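Shared Workshop Members Build Robot Arm Cell to Refit Donated Office Computers

Wednesday, February 7, 2024

Members of the Nisader community workshop have begun using a robot arm to help rebuild donated desktop computers, in a project that the workshop hopes will shorten the wait for refurbished machines among families and small groups in the district.

The cell, which members have named Jokden, was assembled over the winter in the larger of the workshop's two rooms. It handles one stage of the work at present: the placing of processors in the motherboards of used office towers. Cleaning, memory, storage and the installation of software are still done by hand at the benches.

The workshop has accepted unwanted computers since it opened and has passed on 962 of them to date. Many arrive from offices that replace their equipment all at once, and the towers in such a delivery are often of the same model. According to the project's coordinator, Wai-kit Peng, it was a delivery of this kind last July that led members to consider whether part of the work could be automated.

"We had shelves of nearly identical cases and a small group of people opening them one after another," Peng said. "Several of our members had wanted to build something with an arm for years. The two interests met."

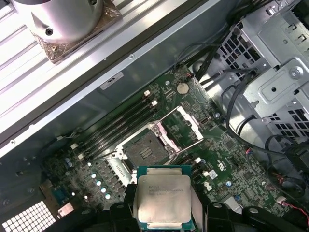 A processor held in the gripper of the Jokden cell, with the open socket behind it. Photo: Nisader Workshop

The processor stage was selected after a discussion among members in the fall. Other tasks, such as removing drives, were judged simpler to carry out but less useful to study. Seating a processor calls for accurate placement and very little force, and the contact pins in the sockets of these boards bend easily. A bent pin will often put an otherwise sound motherboard out of use.

Yao-tsung Choi, a retired toolmaker who led the mechanical work, said the group spent more time on the approach to the socket than on any other part of the build. The inside of a tower case leaves limited room for a gripper, he said, and the drive cage and cables restrict the directions from which the arm can enter.

"On an open board on a table the motion is short and quite easy," Choi said. "Inside the case you have metal on every side, and the cables are never in the same place twice. We route them by hand before each run and we check them again before the arm moves."

The group first practiced on bare motherboards that had already failed testing. Only after members were satisfied with those runs did they move on to boards mounted in their cases. Scrap processors are still used whenever the program is changed.

The build cost the workshop $3,105, excluding the arm itself, which was obtained on long-term loan through Pärn, a local machine dealer. The sum covered mounting hardware, power and safety equipment, cabling, and replacement parts for the gripper. Hondix, a parts supplier with a warehouse near the workshop, provided fasteners and bench fittings at a reduced price.

Control software for the cell was written by Usa Chaimongkol and Wing-yan Au, both of whom joined the workshop as evening members. The program is divided into short steps, and the operator must approve each one before the arm continues. Au said the arrangement makes for slow work but has been kept at the request of the people who use the cell.

"It can run through without stopping, and we have tried that on scrap boards," Au said. "For computers that are going to somebody's home, members prefer to look at each step. We see no reason to hurry them."
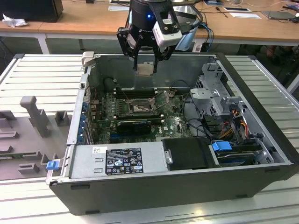
Sutrisno Jugah

Towers are laid on their sides for the work, with the side panel taken off so that the motherboard faces upward. The gripper is then brought down into the case from above. A camera fitted at the wrist gives the operator a close view of the socket during the approach, and a trained member remains within reach of the stop control for the whole of each run.

Under workshop rules, no computer is released on the strength of the placement alone. Every machine that passes through the cell is inspected by a second member, fitted with memory and a drive, and left running overnight on the test shelf. The same rules apply to computers built entirely by hand.

Peng said the workshop did not plan to publish a success rate for the cell until it had been in regular use for a longer period. He described the early months as a time for keeping careful notes – including notes on the runs that members decided to stop.

Some members had raised concerns about the project when it was first proposed. The workshop has long offered hands-on repair sessions for beginners, and there were questions about whether an automated cell would take work away from people who come to learn. It was agreed that the beginners' sessions would continue unchanged and that the arm would not be operated while they are under way. A share of each delivery is also set aside for hand assembly.

Chaimongkol, who teaches one of the sessions, said that several learners had since asked to be trained on the cell. Four members are currently approved to operate it, and a further six are expected to complete their training in the spring. Training takes place over a number of evenings and includes handling of processors and sockets by hand before any time is spent at the controls.

The group intends to turn next to memory modules, which need a firmer push than processors and may require different fingers for the gripper. Choi has prepared two sets of trial parts, although no date has been given for their use. Work on a fixture to hold tower cases of different sizes is also in progress.

Drawings of the gripper mounts and a parts list for the cell will be made available to other shared workshops on request. The control program will follow once its documentation has been completed and reviewed.

Donations of desktop computers are accepted at the front desk during regular opening hours. Donors are asked to remove any discs and to include power cords where possible. Laptops and monitors cannot be accepted at this time. Organizations wishing to give a larger number of machines should contact the workshop in advance so that shelf space can be arranged.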